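Home Stories Essays Archive Contact

The Clikimcombe Cure
By Chepkoech Urio
14th October

Faraji Minja did not believe in the spring at Clikimcombe, and he said so to the man selling tickets.

"It's 69 for the full course," the man said. "Your knees will thank you."

"My knees don't talk."

He paid anyway - his sister had made him promise. The path up was 400 steps, which struck him as a strange thing to put in front of people with bad knees. Perhaps that was the trick. Anyone who reached the top was already well.

At the pool a woman from Mahawong told him she had come every January and hadn't had a cold in years. He asked if she took anything else.

"Only my pills," she said.

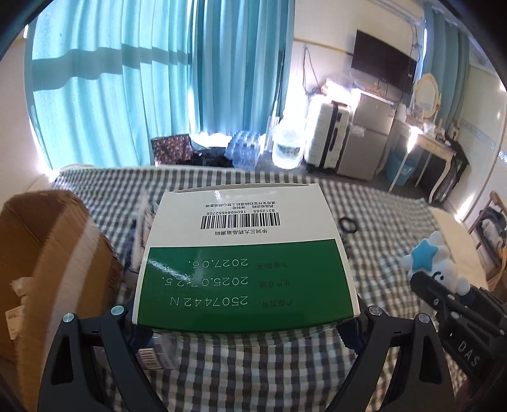 Batch number, production date, expiry date: 2027.06.

Faraji thought about that on the bench. Pills had dates on them. Somebody, somewhere, had been willing to say when they would stop working. He looked for a date on the spring and found a sign about wet shoes.

He drank his cup. It tasted like a coin.

"Well?" the woman asked.

"It's water."

Going down, he waited for his left knee to start up at the usual place, by the second railing. It didn't. He stood there for a while, bending it, annoyed. Then he went back to the booth and asked what a second cup would cost.

We use cookies to remember your visit. Accept | Settings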